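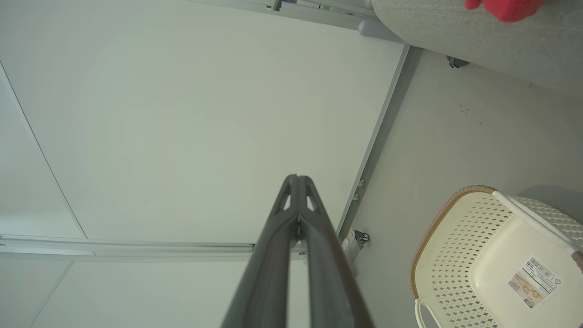

Prepared by Mayuree Khamphan, Facilities Safety
Reviewed by Lies Leemans
Trorkora Building Services, Nevuvberg site
September inspection round

Panel and Frame Inspection: Checklist with Comments

Scope

This checklist covers metal-framed white panel units installed in the shared work areas at Nevuvberg. It applies to panels, rails, frame edges, visible fasteners, and feet. Electrical items and fire doors are recorded on separate forms. The unit shown at the head of this page has off-white paneling, gray metal rails, and a gray metal frame edge with two small round screw heads. Comments marked "Unit 58" come from the inspection of a different unit in the east work area.

Inspectors are to mark each item Pass, Attention, or Fail. An item marked Attention may remain in service until the next round. An item marked Fail must be tagged before the inspector leaves the room.

Section A. Panels

A1. Panel surfaces are free of cracks, chips, and bulging.
Result, Unit 58: Pass
Comment: Light scuffing on the lower section. No action needed.

A2. Seams between panels are closed and even along their full length.
Result, Unit 58: Attention
Comment: One seam is slightly open at its lower end. A fingernail can be inserted but a coin cannot. Check again next round and record whether the gap has changed.

A3. Panels do not rattle or shift under light hand pressure.
Result, Unit 58: Pass
Comment: Pressure was applied at the center and at each corner.

A4. Panels are clean, with no residue from tape, labels, or adhesive hooks.
Result, Unit 58: Attention
Comment: Tape residue near the top. Cleaning staff have been asked to remove it with mild soap and a soft cloth. Scraping tools are not permitted on these surfaces.

Section B. Rails

B1. Rails are straight and fully seated.
Result, Unit 58: Pass

B2. Grooves are clear of debris.
Result, Unit 58: Pass
Comment: Dust removed during inspection.

B3. End fittings are present and flush, with no sharp edges exposed.
Result, Unit 58: Fail
Comment: End fitting missing from the lower rail. The exposed edge was covered with protective tape and tagged. A replacement has been requested from Kopecký under order 867. The tag stays in place until the new fitting has been installed and checked by a second person.

B4. Nothing is hung from or wedged into the rails.
Result, Unit 58: Pass
Comment: A coat hanger was found here during the previous round. Occupants have since been reminded of the rule.

Section C. Frame edges and fasteners

C1. Frame edges are free of dents, burrs, and lifted finish.
Result, Unit 58: Pass
Comment: Run a gloved hand along the full length of each edge. A visual check alone is not sufficient for this item.

C2. All visible screw heads are present and seated against the frame.
Result, Unit 58: Pass

C3. Screws are tight.
Result, Unit 58: Attention
Comment: One screw took a quarter turn. If the same screw is loose at the next round, report it to Facilities Safety and do not retighten it. Power drivers are not to be used.

Section D. Feet and floor contact

D1. Feet are in full contact with the floor.
Result, Unit 58: Pass

D2. The unit does not rock.
Result, Unit 58: Pass
Comment: Folded paper and cardboard are not acceptable as leveling material and should be removed wherever found.

D3. The floor next to the feet is dry and free of cords.
Result, Unit 58: Attention
Comment: An extension cord had been run behind one foot. It was moved at the time of inspection and the occupant was informed.

D4. A clear walkway of at least 700 millimeters is kept along the open side.
Result, Unit 58: Pass

Summary of open items, Unit 58

B3, end fitting: Fail. Tagged, awaiting part.
A2, seam gap: recheck next round.
A4, tape residue: with cleaning staff.
C3, loose screw: recheck next round.
D3, cord placement: corrected, recheck next round.

Reviewer's comments (L. Leemans)

The results above are accepted. The wording of A2 should be revised before the checklist is issued to the Cluvberg site, where the units are older and small seam gaps are common. A feeler gauge would give a more consistent reading than the coin test. Until the revision is issued, inspectors at both sites should continue with the present method and describe any gap in words.

Completed forms are to be returned to Room 11 by 4:00 p.m. on the day of inspection.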